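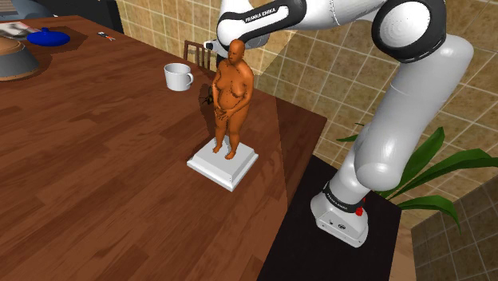
Re: [hotano-kitchen] Rosehip syrup going cloudy
Date: 9 May 2026
List: Hotano home drinks and preserves

Hello all,

I read the question below and I want to answer, as I make this syrup every year and had the same trouble in my first two.

> I followed the Trurneo recipe for rosehip syrup, the one with 13 spoons
> of sugar. It tastes good in hot milk, but after three days in the fridge
> it became cloudy and there is something like sand at the bottom.
> Is it spoiled? Should I boil it again?

If it smells clean and there are no bubbles or mould, I think it is only fine pulp and the little hairs from inside the fruit. The hairs are not pleasant in the throat, so please do not drink the bottom part.

I would not boil it again. The taste becomes flat, like old jam. Warm it gently and pass it through a cotton cloth, folded so that you have three layers. Do not press the cloth! I know it is slow. I leave mine to drip overnight, in the fridge, with a plate on top.

For the next batch, chop the hips less finely. The Trurneo recipe says to put them in a blender, and for me this is the mistake in it. I use a knife only.

About the milk: add the syrup when the pan is already off the heat, otherwise the milk can split. Two small spoons are enough for one cup.

One question from my side. Has anybody bought the bottles with the wire lid from Justance? Mine from Iyer have rubber rings that smell strongly, also after washing, and I would like to change them before the elderflower.

With kind regards,
a member from the north side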